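Club de robotique Vamadach – compte rendu de la réunion de vendredi
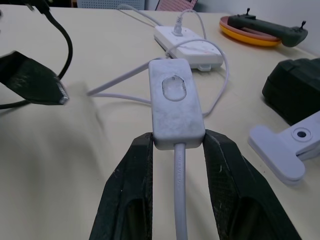

Présidence de séance : Wumpini Appiah. Début à 17 h 30, salle 405.

1. Épreuve Hotmont. Le groupe travaille sur la prise de l'interrupteur de cordon. Le règlement est relu – deux essais par équipe, pas de reprise.

2. Budget. Il reste 73 euros. L'achat de câbles est reporté à mai.

3. Rangement. Le matériel prêté par le lycée Boateng doit être étiqueté avant la prochaine séance.

Séance levée à 18 h 45.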